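### 4.2 Electric-only running in the Vateck wagon

The most exciting result of the whole project came from the cold-start runs. We drove the Vateck plug-in wagon over the Grumton loop, a 38 km route with two long climbs, and logged every moment the petrol engine switched itself on. The data set holds 3524 engine starts, and the pattern in it is lovely and clear: drivers who eased onto the climbs stayed on battery power far longer than those who hit the same hills hard.

We had expected cabin heating to swamp everything else on November mornings. It did matter, and the heater called up the engine on 17 of the coldest trips, but throttle use was still the stronger factor. Soliman's earlier work on the Sastitz hybrid hinted at this -- it's a real pleasure to see it hold up in a heavier car with a bigger battery.

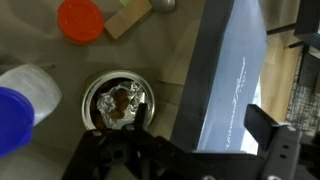 **Figure 3.** Open round tin on a grey tabletop, with a brown food item partly wrapped in foil.

Tyre choice also turned out to be worth a closer look. On the low-drag set, the wagon reached the second climb with enough charge to finish it on the motor alone, while on the winter set the engine joined in before the top. We kept pressures and cargo the same for both, so we're fairly confident in that result.

The Helmy model, first written in 1999 for plain petrol cars, predicted the loop's energy use surprisingly well once we added a term for braking recovery. Its weak spot is the downhill stretch after the first climb, where it gives the battery more charge than we measured. Mahmoud Soliman suggested capping recovery at low speed, and we test that change in Section 4.3.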